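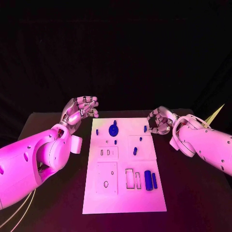
Project Diary, Plondalbridge Manipulation Software Unit

14 Aug 2022

The unit continued work today on the insertion planner for the two-arm station. The purpose of the session was to run the revised grasp sequence on the peg board under colored light and to record how the perception module, Mastitine, behaved with it. The previous entry reported that pose estimates for the small pegs drifted when the lighting changed. That matter remains open, although the cause is now better understood.

Mastitine was trained for the most part on white light. Under magenta light the board and the arm shells fall into nearly the same color range, and the segmentation step assigned part of the left hand to the board in several runs. The blue parts were separated correctly in most cases. The color threshold has been removed from the board detector and replaced with an edge fit to the outline of the sheet. This costs 8 milliseconds per cycle, which the control loop can absorb.

The controller settings were left as they stood at the end of the last session. The left arm is assigned the upper-left plate and the right arm waits over the upper-right plate until the planner releases it. The release condition was rewritten this morning. It formerly depended on a fixed delay of 900 milliseconds. It now depends on a message from the left arm stating that the fingers have opened and the wrist has risen above the clearance height. Two faults were found in the message handling and both were corrected before noon.

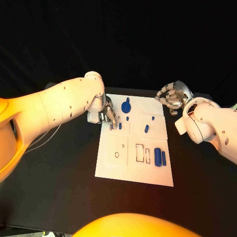
Photo: Plondalbridge Manipulation Software Unit, head camera

Under ordinary light the pinch grasp on the small peg was used as the reference case. The planner selects the approach direction from the free space around the peg, and with a second peg standing in the same plate the set of permitted wrist angles is narrow. The Begay solver returned a valid path on most requests. Where it failed, the log shows that the collision model of the thumb was larger than the thumb itself. The margin was reduced by 2 millimeters and the failed requests were replayed offline. All of them then produced a path. They have yet to be repeated on the hardware.

The waiting posture of the right hand was also reviewed. It is held open with the fingers toward the left, which keeps the palm clear of the short peg and the tilted cylinder. One member of the unit proposed a higher posture for safety. The proposal was set aside for the present, as the longer descent would affect the timing comparison with earlier runs.

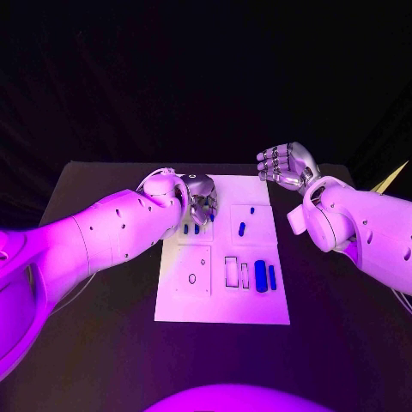
Left hand over the upper-left panel, right hand holding clear.

The finger blockage problem deserves a separate note. Once the left hand is folded down over the panel, the head camera has very little view of the piece beneath it, and Mastitine reports low confidence. Until now the planner treated low confidence as a lost part and restarted the grasp. From today it keeps the last good estimate for up to 40 cycles and relies on the finger joint readings in the meantime. The change is on a branch and has not been merged.

The two larger cylinders beside the rectangular outlines were outside the scope of the session. Their grasp tables are still being prepared in Tendier, and the export format does not yet carry the roll angle. A request for that field has been entered, with delivery expected in September.

Logs from both lighting conditions have been stored under the usual directory. The next session will begin with the replayed paths on the left arm at reduced speed, followed by the release message test with both arms active.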